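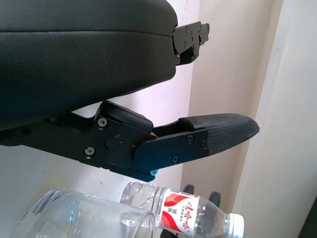

Quick one before I lose the notes. Ran the clear plastic set again last night, wrist camera only, no depth. Depth on clear stuff is mostly holes anyway so I dropped it and gave the policy plain color plus the last 9 frames.

40 grasps per condition. Old version (single frame) missed 12. With the frame history it missed 2. Both of those were bottles lying on their side, same as always. The label helps I think, it's the one part of a water bottle that looks like anything. Next batch gets the labels peeled off and then we'll see how good this realy is.

Vira Ostapchuk thinks the gain is all from the slower approach and has nothing to do with history. Fair. The history model does creep in more. So need a run with speed locked, same start poses, old Tranolau checkpoint against the new one.

Other stuff: textured fingertip pads stay on, not changing 2 things at once. Cups still in the set. Jars too. Stefaniia wants the logs split by object so Im doing that first, then the speed run, then maybe sleep.

Numbers for the locked speed version when I have them. Probably November.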